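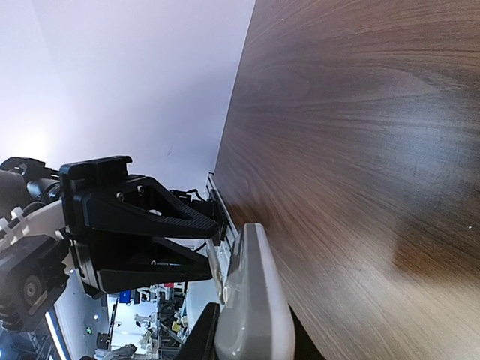
Pilar Ibarra wanted to know, before I'd even got my notes open, why we'd bother with a wrist camera at all when a fixed one over the table sees everything. Good question, and since half of you were nodding, I'm going to start there and let the planned opening slide to next time.

# Week 1 notes: learning from the wrist view

8th January

So, Pilar's question. A fixed camera does see more of the table. What it doesn't do is see it from where the hand is. If I train a policy on overhead video and then somebody bumps the tripod, the whole relationship between pixels and motion shifts and the policy has no idea. A wrist camera moves with the gripper, so "the thing is a bit left of my fingers" looks pretty much the same wherever the arm happens to be. That's the selling point. You pay for it with a view that swings all over the place, tilts the room on its side, and sometimes gives you little more than tabletop and wall.

That last part is what today is really about!

## The problem with boring views

Behavior cloning, the plain version: you record a person driving the arm, you save pairs of (what the camera saw, what the person did next), and you fit a network to go from the first to the second. You've all seen it on paper. The catch is that a single wrist view often doesn't contain the answer. Wood grain and a patch of wall tell you very little about whether the operator was about to go down or back off. Two demonstrations can pass through nearly the same picture with opposite motions after it, and if you train with squared error the network splits the difference and does... nothing much. It hovers. I've watched arms hover for longer than I'd like to admit.

Tadeo Villalba called this "the network shrugging" last year and I haven't found a better name.

Things you can feed in besides the current picture:

- joint positions (cheap, you already have them)
- the last few pictures
- a second, fixed camera (yes, Pilar, you get your overhead view back)
- the goal, as a picture or a sentence

And something you can change on the output side: predict a short run of future actions in one go instead of a single step. We call that a chunk. It helps with the shrugging because the network has to commit to a whole movement, though by itself it won't fix the averaging. For that you want an output that can represent two answers at once, so a mixture, or a diffusion head. Week 3.

## What we tried in the Dondenard runs

Macarena Gallardo and I put together a set we call Dondenard, 721 demonstrations of one task: pick up a small part from the table and put it in a tray. Same arm, same gripper, same operator for nearly all of it (me, my wrist still hurts). We trained three versions and gave each one the same starting layouts on the real arm.

| Version | Success, % |
|---|---|
| wrist camera only, single step | 62 |
| wrist camera + joint positions, single step | 67 |
| wrist camera + joint positions, chunks | 90 |

Please look at the middle row for a second before you run off with the bottom one. Adding joint positions gave us five points. I expected a lot more, and I said so in writing to Nahuel Barrientos, who has kept the email.

My guess at what happened: the network leaned on the joints too hard. In our demos the part was usually near the same spot, so "arm is here, therefore go there" worked most of the time without looking at anything. Move the part to a corner and it reached for where the part used to live. You can test for this. Freeze the picture, wiggle the joint input, see how much the output changes. Then do it the other way round. We did a rough version and it pointed in the direction I expected, but I wouldn't put it in a paper yet.

The chunk result I believe more. It held up when we retrained with a different seed, and the failures looked different too: fewer hovers, more confident misses. Is a confident miss better than a hover? Depends what's under the gripper, I suppose.

## Things I'd be careful about

One task. One table. One operator. Lighting hardly changed, and a shiny tabletop throws reflections that slide around as the wrist camera moves, so a network can easily pick up on the glare and we'd never notice until somebody swapped the lamps. Tormod Magnusson ran our chunk model on the Tovley bench, which has a matte top, and success dropped. He didn't run enough trials for me to quote you a figure.

Also, a word on cropping. People love to crop the gripper out of a wrist view to "give the network more scene." Try leaving it in first. The fingers are a ruler! They're always in the same place relative to the camera, and whatever sits near the tips is what you're about to touch. If you do random-crop augmentation, keep the shifts small or you throw that away.

## For next time

Read the compounding error section in the course reader, skip the proof if it makes you miserable. Then take the small Dondenard split from the course folder and find me two moments where the wrist views look alike and the recorded actions don't. Bring the pairs, plus a sentence or two on what extra input would have told them apart. Most of you will say "history." Some of you will be wrong, so check.

Project proposals aren't due until March but come talk to me early if you want arm time, the booking sheet fills up fast.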